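# Packing corner at Nulham

Hi again! A small gallery this time, from the packing corner where our Zillska mugs get boxed up. We're at nearly 300 orders since November, and I've become weirdly fond of brown paper.
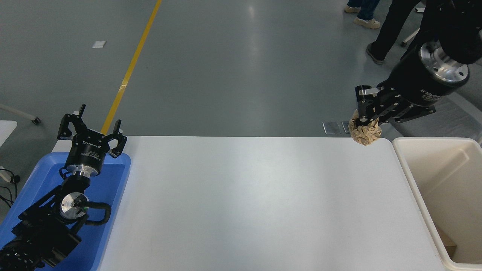

## The paper and the bin

A crumpled ball of kraft paper, held over the right end of the white table, close to the rim of the cream bin. There's a little piece of brown cardboard in the bottom of the bin already. I love how wrinkled the paper gets — it grips a mug so much better that way!

Ákos Szilágyi asked how much we go through. Two sheets per mug, plus one more for the big Onyshchenko teapots (they have a very long spout). I'll add the teapot pictures when the next batch is glazed.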